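The Guest Bathroom

My aunt Adoración Campos believed that a house could be judged by the room the family never used, and so for as long as I knew her the guest bathroom on Calvo Street was kept ready for a person who had not yet been invited. In March, when the letter came from Hinonen to say that Crescencio Aguirre would be passing through after all those years away, she read it standing at the stove, folded it into her apron pocket, and let the onions burn.

They had been engaged once, for 98 days. She had never told me this herself — I had it from my mother, who had it from everyone — and what I knew of the man was that he sang flat, wrote a beautiful hand, and had gone 700 miles north to work for a cousin and simply stayed there. Now he was coming for supper, and every cousin within reach was called in to help get the place ready. I was given the silver, which I was glad of, having seen what the others got.

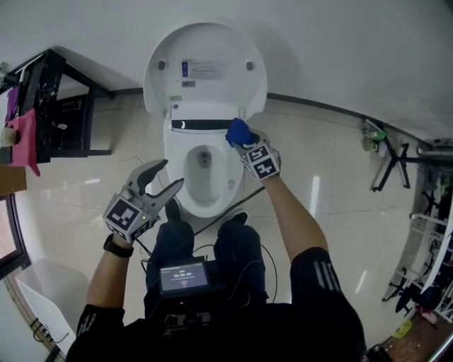
Fadime wanted to know whether a man who had written only 13 letters in half a lifetime deserved the good tablecloth. She had come over from next door with a dish of stuffed peppers and had no intention of leaving before she got an answer. My aunt said the tablecloth was for the table, and would Fadime please hand her the iron.

I remember that afternoon as mostly steam and opinions. Maximiliano had been sent to Pluditz for the sweet wine and came back with the wrong one, and was sent again, and came back with the same one and a longer story. The bread rose too high. My aunt changed her dress, then changed back, then stood in the hallway for a while with one earring in, looking at the telephone as if it might ring and let her off the whole thing. I polished the same nine forks over and over so as to have a reason to be sitting where I could see her.

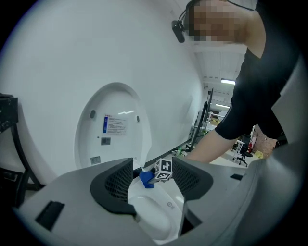 Celeste asked, in that soft voice she used when she was about to be difficult, what my aunt meant to say to him when she opened the door.

"I'll say he's late," said my aunt, and put in the other earring.

He was early, as it happened. He had a gray hat in his hands and a paper bag of plums, and he had grown so thin that I would have taken him for his own father. She looked at him for a good long time. Then she took the plums from him and told him to wipe his feet, and he did, on both mats, very carefully, like a boy.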